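In Defense of the Big Light

My sister-in-law has a rule in her house that the ceiling light never goes on. Never! You walk in at six in the evening in October and it's lamps, lamps, lamps, one of them shaped like a mushroom, and you find your way to the couch by memory. I love her dearly and I have hit my shin on her coffee table more times than I've hit my own.

I'd like to say something for the other side. I like the big light. I like to see stuff.
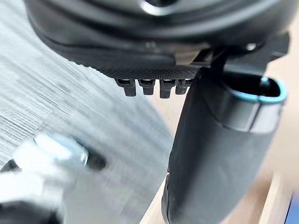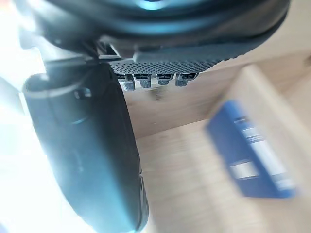
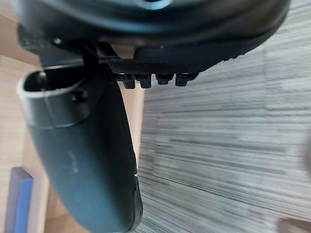 Black and dark gray, all three of them, with a bit of shine on the curves.

I know the case against it, because I hear it every time I reach for a switch. It's harsh. It's like a dentist's office. It makes everybody look tired. Anjana Haque, who I've been friends with for 25 years and who owns (I'm guessing here) half the table lamps in Murnness, once told me that turning on an overhead light during dinner was "an act of aggression." I was looking for a fork.

And fine, I'll give her part of that. A bare bulb in the middle of a white ceiling at the wrong color is pretty grim. My first apartment had one over the kitchen table and I ate most of my meals standing in the hallway. But that's a bad light. You don't give up on soup because you had a bad one at the airport.

What bugs me is how lamp people talk about it, like it's a question of character. Somewhere in the last few years liking a dim room got to mean you're thoughtful and read novels, and liking a bright one means you grew up in a garage. I read novels! I read them under a ceiling light, and I finish them, and I don't get that headache between my eyebrows.

There's also an age thing here that people skip over. I asked my eye doctor, Dr. Lema, why menus had gotten so hard to read, and she said kindly that the menus were the same as ever and I needed more light than I used to. My father-in-law needs more than I do. When he visits a house with the lamps-only rule he gets quiet, and for a long time we all thought he was bored. He couldn't see who was talking to him. Put the big light on and he's telling the story about the goat again, the whole thing, with hand gestures.

Then there's the work you do in a house. Try getting a splinter out of a kid's foot by the glow of a mushroom. Try sorting navy socks from black ones. I have gone to work in one of each, and Remigiusz at the next desk noticed before I'd even sat down. Try finding the back of an earring, or checking if the chicken's done, or reading the little sticker on the furnace filter while somebody on the phone waits for the number.

I did try to convert, for the record. Two winters ago I bought seven lamps, most of them from Wieczorek, the secondhand place behind the bus station, and put them all over the first floor. It looked great. It took me so long to turn them all off at night that I started leaving some on, and then I bought timers, and the timers drifted, and at 3 in the morning the living room would light up like company was coming. I gave five away. The two I kept are nice and I use them when I watch a movie.

That's really all I'm asking for, some of each. Put the ceiling light on a dimmer if you have to — the one in my dining room goes low enough to keep even Anjana in her seat through dessert. Let the person who's cooking pick. And if you have guests over a certain age, or guests with shins, walk over to the wall and turn the thing on before they have to ask.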